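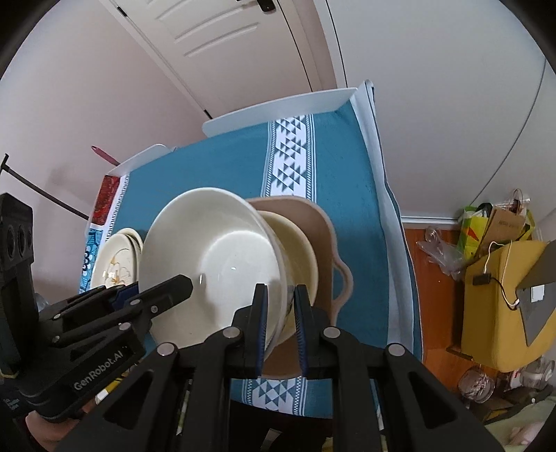

A pale bowl among the stacked dishes, on a patterned teal tablecloth.

My neighbour Madalena Coelho has lived in Ondholm for longer than I've been able to drive, and in all that time I don't believe she has said an unkind word to anyone before lunch. So I was a bit taken aback in May when she came to my door holding a letter from the town, asking her (politely, I'll grant them that) to consider removing a post she had made on the neighbourhood page.

The post was about the new parking rules on Zorulton Street. She called them daft. She called the people who wrote them "a pack of galahs", and she put up a drawing her grandson had done of a councillor with his head stuck in a parking meter. It isn't a great drawing, but the tie is very good. By teatime it had 1204 comments, which in a town our size is a fair portion of everybody who owns a keyboard, and somewhere in that pile someone had complained that it was disrespectful to public officers.

Well, yes. It was disrespectful. I've read it over a few times now, with a cuppa and without, and I can't find any other way to describe it. I also can't find a threat in it, or a lie about anybody, or a home address, or any of the things that I'd agree a town has good cause to worry over. What I find is a woman of 80 who is cross about having to walk further to the chemist, saying so in the colourful way she has always said things.

I should be fair to the council, and I do try to be, because I know a few of them and they're decent people who get yelled at in the supermarket. Harpreet Grewal, who sits for our end of town, rang me after I'd written a grumpy note about all this, and we had a good long natter. Her point was that the letter had no force behind it. It carried no fine and no deadline, and Madalena was free to pop it in the recycling. Staff had been copping a lot of abuse online, some of it really nasty, and they'd settled on a form letter that could go out whenever a complaint came in. "It's only a request," she said.

I've been chewing on that ever since. I believe her, and I still think she's wrong. A request from me is one thing. A request on letterhead, with a reference number in the corner, from the same office that sends your rates notice and decides about your fence, lands on the mat with a good deal more weight. Madalena took the post down that same evening. She told me she didn't want any bother. She has spoken up at public meetings about drains, about dogs, about the terrible colour they painted the library, and one sheet of paper did what years of people rolling their eyes at her never managed.

And how many others read about it and thought they'd best keep their own opinions to themselves? We can't know, which is the trouble with this sort of thing. A comment that never gets written doesn't leave a mark anywhere.

I'd like the form letter scrapped. Real threats ought to go to the police, with real evidence, and rude words about parking ought to go in the big basket of things that elected people put up with. I'll be saying so at the next meeting, and Madalena has promised to sit beside me, although she hasn't yet decided whether she'll speak. Her grandson is bringing the drawing.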